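Nito Seat Cushion, Square, Olive
Item group: Loose seat cushions for lounge chairs and armchairs
Supplier: Lesemach
Page last revised 5/14/25

Overview

The Nito is a replacement seat cushion for upholstered armchairs with a fixed back and fixed arms. It is sold as a single cushion, cover and core together. The cover is also sold alone under the same item group. Back cushions and arm caps are not part of this range.

Core

The core is a single block of polyether foam with a thin layer of polyester batting bonded to the top and bottom faces. Two firmness grades are stocked, medium and firm. The medium grade is supplied unless firm is selected at checkout. The core is not reversible in the firm grade, which has a denser layer on the lower side. A printed arrow on the core marks the side that faces up.

Cover

Rattanakul flat weave, polyester and cotton blend, matte finish. The corners are rounded. The zipper runs along the back edge and wraps a short distance onto both sides so that the core can be removed without folding it. Shade can vary slightly between dye lots. Order all cushions for one room together if an exact match is needed.
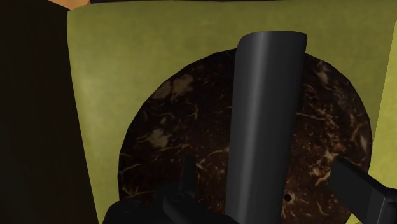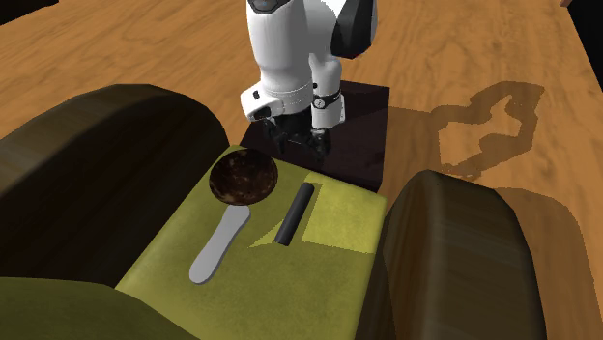
Measuring

Measure the seat deck, not the old cushion. Used foam spreads at the front and reads larger than the opening it came from. Take the width between the inner faces of the arms at the front and again at the back, and enter the smaller value. Depth is taken from the front rail to the face of the back upholstery. Do not press the tape into the crease.

Fitting

Unpack the cushion and leave it flat for 8 hours before use. Vacuum-packed cores reach full height in that time at normal room temperature. Insert the back edge first, then lower the front.

Care

Cover: machine wash at 30 °C, gentle cycle, zipper closed. Line dry. Do not tumble dry. Refit while fully dry only.
Core: do not wash. Air once a season.
Spills: blot with a plain white cloth, working inward.

Ordering and returns

Standard sizes ship in 5 working days. Cut-to-size orders ship in 15 working days and can't be returned unless faulty. Fabric swatches are mailed free of charge, limit of three per address. The Fasusport outdoor cover fits the same core and is expected back in stock in September.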